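How many demos before a policy stops embarrassing me? (two-handed, handheld grippers)

Asked by tanside_bench in Data Collection
4 answers wanted, 2 received

I'm recording examples for a learned policy with a pair of handheld grippers. The task is putting small plastic things into a clear divided box. Project name is Lencho, after my uncle, who also dropped everything you handed him.

I have 54 demos so far. Trained on all of them overnight. The policy goes confidently to a spot near the object, closes on air, and carries the air to the box with great care.
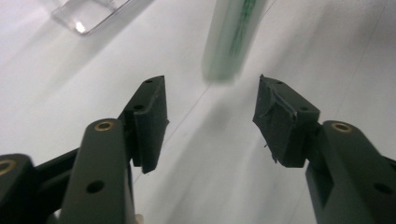

Batch size, learning rate and so on are whatever came with the training code. I do every demo myself, usually in February gloom after dinner, and by 9 pm my approach angles are getting creative. One of my pads has tape on it that is starting to peel. I've been leaving it alone on the theory that changing it halfway through makes two datasets.

So: is 54 just too few, or am I recording garbage? And would bolting on a lidar help? A guy at work says lidar. He says lidar about most things.
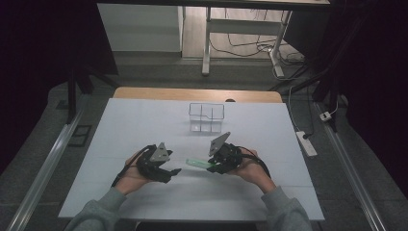 Answer 1 (accepted)

Both, but mostly too few. Our sorting set at Cultham ended at 1,388 episodes and it was mediocre until somewhere past the halfway mark. Yours is a smaller task so don't panic at the number.

Before you record another one, replay what you have at half speed and look only at the moment of closing. When I did this I found I had a habit of hovering, nudging, hovering again, then grabbing. The policy learned the hovering beautifully. Throw those out or redo them.

Then move things. If the object starts within a hand's width of the same place every time, you've taught it a place. Shift the box too, and stand the pieces up in some runs and lay them flat in others.

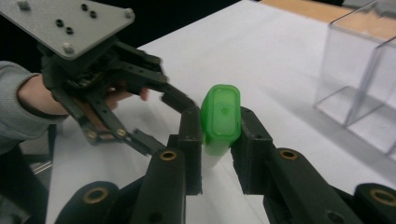
I'd also decide in advance which hand does the picking and which one stays out of the way, and write it down. I switched hands whenever it felt natural, which made sense to me and to no model I have ever trained. Clear plastic is a pain for cameras whatever you do, so get some variety in the lighting as well.

On the tape: replace it now and keep going. You'll be replacing it again. Quit for the night when you start getting creative.

Skip the lidar.

Mirko Fiore

Answer 2

lidar would give you depth. also have you tried a bigger model

Comment from tanside_bench: Watched all 54 at half speed. I hover. Threw out some 20 of them and have gone to buy tape.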